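Tirkell Suture Assist: our equipment page

Updated Sun 7 January

Hi, and welcome to the long version. The short version is on the Lelgate price sheet, but if you're the person who has to work beside this thing all day, read this one. I'm the product lead for Tirkell at Skanen, and before that I spent a good chunk of my working life as a scrub nurse, so I write these pages with the crew around the table in mind.

Tirkell is a suturing module for twin-arm surgical systems. It plans a row of stitches along a seam, drives the needle, passes the thread between the two instruments and ties off. The surgeon sits at the console the whole time and can take the arms back with either hand or the foot pedal. You pick how much of the job you hand over: one throw, one stitch, or a full row.

I get asked what a stitch involves from the arms' point of view, and the answer is a lot of small thread business. The needle is the glamorous bit, but managing the slack is where most of our programming hours went (and most of my grey hair came from). A loop that's too big wanders off and catches on the last knot. Too small and you've got nothing to wrap with.

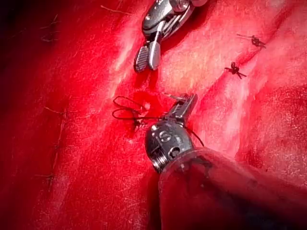 So the module keeps track of the slack all the way through, and if it loses sight of the thread it stops and asks. It won't guess. We did try a version that guessed, and the surgeons on our trial team hated it with a passion!

What it changes for the surgeon

Closing is repetitive work at the end of a long sit. With Tirkell running a row you're supervising, which is a different sort of tired. Your hands get a rest and your eyes don't. Sixten Sjöberg, our training lead, tells every new group to expect the first few sessions to feel slower and a bit itchy, as if you're a passenger in your own car. He recommends starting on single stitches and staying there until you're bored. I agree with him, though I'd add that some people never want to go past single stitches and that's a perfectly good way to use it.

You'll also find yourself talking more. At the console, a surgeon sewing by hand often goes quiet. With the module on, you have to say what you're handing over and when you're taking it back, so the bedside crew knows who's driving. We put that wording on a laminated card and it comes in the box.

What it changes at the bedside

This is my old patch, so bear with me. The bedside assistant used to judge by feel when the next suture would be wanted. Now there's a countdown on the side screen that gives you 30 seconds' warning before a thread change. I was sceptical about that and I've come right around. It means you can have the next one loaded without hovering.

The other change is less cheery. There's more watching and less doing, and watching is hard to do well. We suggest swapping the bedside role partway through a long practice day. A few sites grumbled about the rostering and then kept doing it anyway.

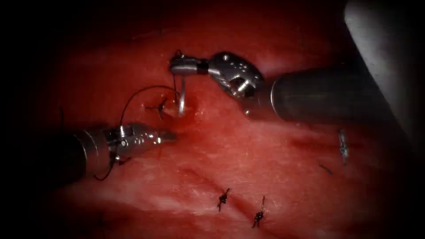 Right arm on the needle, left arm minding the thread, with finished knots close by.

Counting, trimming, opening packets and deciding whether a knot is good enough are all still done by people. The module will flag a stitch it isn't happy with, but the call belongs to the surgeon, and there's no setting to change that. Please stop asking my sales colleagues for one.

What's in the kit

The module itself, which mounts on the existing equipment cart
Side screen with adjustable arm
Foot pedal and 40 programmed row patterns
Rimkutė practice pads, one carton (refills sold separately, colour may vary)
Laminated handover cards
Printed manual, 132 pages, with a proper index because I insisted

Training and setup

We come to you. Setup takes a morning, and the afternoon is for the bedside crew on their own, with no surgeons in the room. I fought for that afternoon. People ask much better questions when the boss is off having lunch. After that there are console sessions with Sixten's team, booked in blocks to suit your list.

At last count 29 crews have been through the course, and the feedback form has led to real changes. The alert tone, for one, was dreadful. The new one is lower and shorter, and you can turn it down but not off.

Coming in February

The next software update adds left-handed pedal layouts and a pause that holds thread tension while you have a think. If you already own a module, the update is free and your Lelgate rep will organise the visit. You'll want the cart plugged in overnight beforehand.

Want a demo? Ask Lelgate for the Tirkell bench day and say which of your crew are coming, by role. Bring your scrub nurses. I'll save them the good seats.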